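A jeans-folding trial got cut short this month, and I've been chasing the story ever since, mainly because I own far too many jeans and would love for a machine to deal with them. Tarer, the little home-robotics outfit, has confirmed it paused its laundry project after a folding arm closed on a tester's sleeve and wouldn't let go. 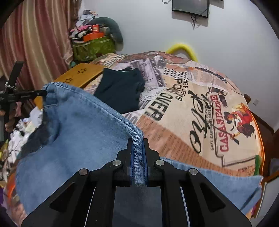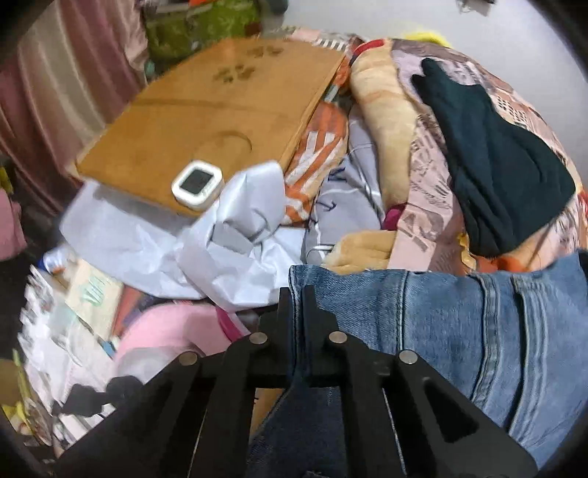
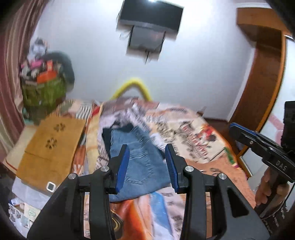
Jeans on the bed, black grippers at work.

Okay, so what happened? It was in the test room at Pondard, in October, a little after 4 in the afternoon. The arm was on fold number 954 of a planned 2531 (I love that they number them!) and had just reached for a waistband. A tester leaned in to straighten a pant leg, the arm shut on her cuff, and the release command did nothing. She hit the stop button. The motors cut out just as they should, but the fingers stayed clamped, so a colleague had to back them off with a hex key. She's fine, by the way. A pinched wrist, a stretched sweater, and by all accounts a very cross afternoon.

I got Solange Gauthier on the phone, the engineer looking into it for Tarer, and she was a lot more open than I expected. The arm checks how hard it's squeezing with a small sensor, and that sensor had been drifting for days. Thick seams made it worse. By the time it got to the sleeve, the software thought it was holding next to nothing and kept tightening.

"We had a warning in the log at fold 524 and we read it as noise," she told me. "It was sitting there for anyone to see, and I'm annoyed with myself about that one."

The other problem is the stop button, and that's the part that bugs me more. Cutting the power left the grip locked in place, which makes sense if you're holding a glass of water and a lot less sense if you're holding a person. The fingers come from a supplier called Amadi, and Gauthier says the lock was a setting Tarer picked, so she isn't pointing at them.

For now the 2 arms at Pondard are switched off. The newer one, which the team calls Seven, gets a spring release first, so the fingers open when the power goes. Both get a fresh sensor check every morning, and reaching in while an arm is live is out, full stop.

I asked when folding starts again and she wouldn't give me a date. The release has to be tried on heavy denim first, hems and waistbands included, and she wants to go through the old logs before anyone switches anything on. I've asked to come by when they do the denim tests, and she said she'd think about it.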